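Assistance réseau Skuditz - Suivi de demande
Objet : pression qui chute et compteur qui tourne la nuit
Abonnée : Morenike Ekwueme
Secteur : Skalau, branche haute
Statut : résolu, en observation

Message initial - Morenike Ekwueme

Bonjour à toute l'équipe,

Je vous écris un peu longuement, pardonnez-moi, mais je préfère tout vous donner d'un coup. Depuis le début du mois de mars, la pression baisse chez nous en fin de soirée, d'abord à la douche de l'étage, puis à l'évier de la cuisine, et elle remonte toute seule vers six heures du matin. Ma voisine du dessous a la même chose, en moins fort. Je suis descendue voir le compteur dans le regard du trottoir, avec tous les robinets fermés et le lave-linge débranché (j'ai même coupé l'arrivée de la chasse d'eau, qui fuyait un peu l'an dernier) : la petite étoile rouge tournait quand même, doucement mais sans s'arrêter.

J'ai relevé l'index avant de me coucher, puis au réveil. Le portail Drustero, lui, m'affiche un volume de 3 375 litres pour la nuit, ce qui me paraît énorme pour une maison où tout le monde dort. J'ajoute que le bord du trottoir est humide devant chez moi, même quand il n'a pas plu. Est-ce que je dois appeler un plombier, ou est-ce que c'est de votre côté ?

Merci d'avance, et bon courage, je sais que vous en voyez passer beaucoup en ce moment.
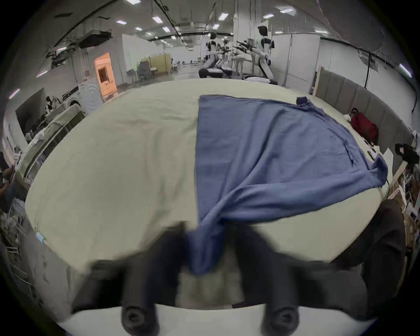
Bonjour Madame Ekwueme, et merci pour tous ces détails, c'est un vrai plaisir de recevoir une demande aussi complète ! Avant de déplacer quelqu'un, j'aimerais que nous fassions ensemble un petit essai. Fermez le robinet d'arrêt qui se trouve à l'intérieur, juste après l'entrée de la conduite dans la maison, et retournez voir le compteur. Si l'étoile s'immobilise, la fuite est chez vous. Si elle tourne encore, c'est le tronçon enterré entre le regard et le mur. Ne forcez pas sur le robinet s'il résiste, ces vieux modèles à volant n'aiment pas ça.
Olumide Onuoha

Réponse de l'abonnée, le lendemain, 7 h 40

Essai fait hier soir, et refait ce matin pour être sûre. Robinet intérieur fermé à fond (il a grincé, mais il a bien voulu), et l'étoile continue de tourner. J'ai attendu 5 minutes à chaque fois. En collant l'oreille au mur de la cave, j'entends comme un souffle, assez régulier, du côté de la rue. Mon mari dit que c'est la chaudière, mais la chaudière était éteinte - je lui ai montré.

Autre chose, peut-être sans rapport : au premier verre du matin, l'eau est un peu trouble et s'éclaircit au bout d'une minute. Je la laisse couler avant de remplir la carafe.

Note interne

Essai concluant, fuite entre compteur et façade. Branchement en acier d'origine d'après le plan. Deux autres appels sur la même branche, donc baisse de pression à vérifier séparément à la vanne du bas de la rue. Demande transmise à Ezeani pour écoute au sol et ouverture. Priorité relevée à 2.

Compte rendu d'intervention - Ezeani

Écoute au sol faite de nuit, bruit maximal à environ 4 mètres du regard. Ouverture du trottoir le matin, eau coupée de 9 h à 13 h 30. Manchon corrodé, percé par-dessous. Tronçon remplacé en polyéthylène jusqu'à la façade, remblai provisoire, enrobé à reprendre. La vanne du bas de la rue n'était qu'à moitié ouverte ; remise en position et signalée au secteur. 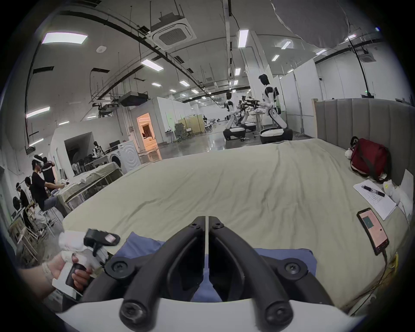 Quel soulagement, l'étoile ne bouge plus du tout ! La douche a retrouvé sa force dès le soir même, et la voisine vous remercie aussi. Il me reste deux questions : est-ce que le volume perdu sera déduit de ma facture, et est-ce que l'eau un peu blanche au robinet de la cuisine est normale après les travaux ?
Morenike Ekwueme

Réponse du support

Pour l'eau blanche, oui, c'est de l'air entré dans la conduite. Dévissez les mousseurs, laissez couler l'eau froide quelques minutes en commençant par le point le plus bas de la maison, puis rincez-les avant de les remettre. Si elle tire vers le brun, en revanche, prévenez-nous sans attendre.

Pour la facture, j'ai joint le compte rendu d'Ezeani à votre dossier et demandé la régularisation. Gardez bien vos relevés du soir et du matin, le service facturation vous les demandera sans doute. Je laisse la demande en observation jusqu'à la reprise de l'enrobé, et vous pouvez répondre ici même si quoi que ce soit vous paraît bizarre d'ici là.

Bien à vous,
Olumide Onuoha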